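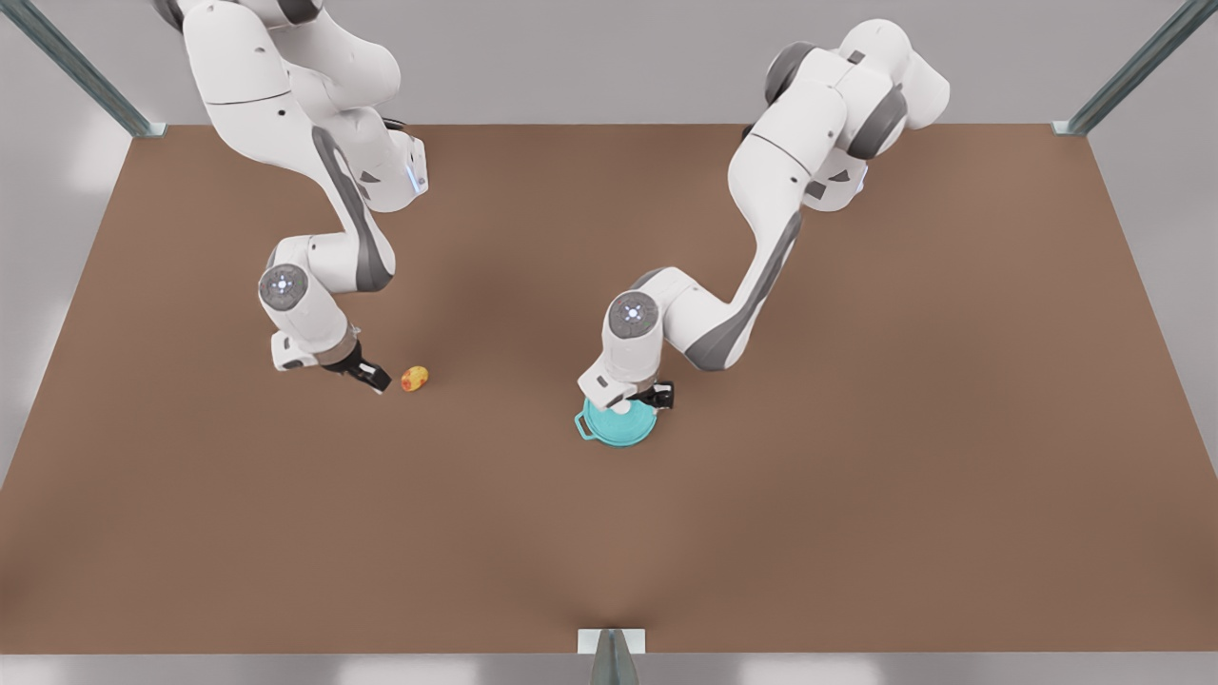 Customer co-creation panels: frequently asked questions

Last updated 12 November 2024

What is a co-creation panel?
A co-creation panel is a fixed group of customers who comment on product concepts, packaging, names and service changes before launch. Rees recruits and runs panels for client brands. Members work in an online workspace called Plorkero.

How does a panel differ from a survey sample?
A survey sample answers once. Panel members stay for a full cycle and see the same concept at several stages. Results are mainly qualitative. Do not use them to estimate market size or price elasticity.

How many members does a panel have?
The standard size is 60. Extended panels have 129 members and are split into subgroups by purchase frequency. Smaller groups can be set up inside either type, but they share the same moderator.

Who can be recruited?
Adults who have bought from the category in the past year. Employees of the client, its agencies and its direct competitors are screened out. The client may supply a customer list, provided that the people on it have agreed to be contacted for research.

Can members be recruited from social media followers?
Yes, up to a quarter of the panel. Followers tend to rate existing brand features higher than other buyers do, so their answers are tagged and reported separately.

How long does a cycle last?
Nine weeks. The next cycle opens in February. Briefs have to be signed off by the client before recruitment starts. A change of target group after that point counts as a new brief.

Are members paid?
Members receive points for completed tasks, and 900 points can be exchanged for a gift card. Points are not linked to whether an idea is chosen. Unused points expire one year after the member's last task.

Who owns the ideas?
Members assign rights in their submissions to the client when they join. The assignment covers text, sketches and names. It does not cover material a member published elsewhere before submitting it. Questions about wording go to Eleri Pugh, who handles member agreements.

Can a member be named in advertising?
Only with separate written consent. The joining agreement does not include it.

What did the Porkenen panel produce?
Porkenen asked its panel to rename a line of refill pouches. Members submitted 397 names. After duplicates and trademark conflicts were removed, a shortlist of eight went to the brand team. The published case note by Svend Bergmann covers the scoring method.

What does the client receive?
A coded transcript, a theme report and the scoring sheet. Raw member profiles are not supplied.

Can a panel be closed early?
Yes, with two weeks' notice. Points already earned are honored.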